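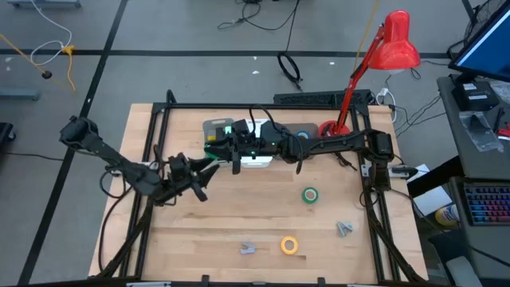 Filed under: Boats and shipyards

I took the early bus down to Zokstead for the launch of the second pilot boat. The yard had put the time out as nine, then changed it to half past ten for the tide, and I only found out about the change from a sign on the gate. So I had a long wait and a bad coffee, and a good look at the boat before the crowd came.

She is called Pestell, after the old channel marker. The first boat of the pair, Rilovora, has been working out of the harbour since May and was tied up across the basin with her crew on deck watching. They look the same from a distance. Up close the new one has a different fender arrangement, with a heavier section at the shoulder where the boat leans against a ship's side while the pilot is on the ladder. One of the deckhands told me they wore through the lighter fender on Rilovora in the first winter and the yard agreed to change it on the second hull.

Both boats were built by Softić, which most people here still think of as a fishing boat yard. It was, for a long time. The last trawler went out the doors years ago and since then it has been ferry refits, a couple of workboats, and a lot of painting. Two new aluminium hulls in a row is the most building they have done in a good while. There were 54 people on the floor when the second keel was laid, including nine apprentices, and the harbour authority's order kept all of them on through the winter.

Slavica Kadrić runs the yard now and gave the speech. It was short. She thanked the welders by name, every one, which took longer than the rest of it put together. She said the hull took 179 days from first cut to paint and that they had allowed 90 for the fit-out and used all of them. She didn't say anything about a third boat. People near me were hoping she would.

The launch itself is not like the old ones, with the slipway and the chains. They use the travel lift. The boat comes out of the shed in slings, goes along the concrete at walking pace, and gets lowered into the dock. It took most of an hour. My father, who worked at the same yard when it was all steel, used to say a launch you could miss by blinking was a proper launch. I like the slow kind. You get to see the underside, the props and the keel, and the shape of the forward sections, which are finer than I expected from the drawings in the paper.

The bottle broke on the second go. Then she was in the water and floating level, and they left the slings on loosely while two people went below to check for leaks. One of them came up and gave a thumbs up and the horn went on Rilovora — a long one, and the gulls all got up off the shed roof.

Trials start next week. They have to do speed runs, a crash stop, and the self-righting test, where a crane rolls the boat right over and lets go. I saw it done with the first one and would go again. The yard hasn't said if the public will be let onto the wharf for it. Last time you could see well enough from the fish market car park.

A note on the open day, as a few of you asked. The small display in the front office was open after the launch, with a half model of the hull and the old yard ledgers. I had a look through the one on the table. Hull 3299 is in there, the tug my father worked on, with his initials beside the rudder entry. I hadn't known that was there. I asked if I could copy the page and they said to come back when the office is quieter.

Comments

harbourmouth says:
We heard the horn from up the hill and wondered what it was. Did they say where the second boat will be berthed?

Reply from the author:
Same basin, inside berth. Rilovora moves to the outer one.

T. says:
Nice to read about the fenders. I was on pilot boats for years and that shoulder section always goes first.

oldslip says:
I think the tug with your dad's initials was sold up the coast. She had a green funnel when I last saw her. Will look for a photo.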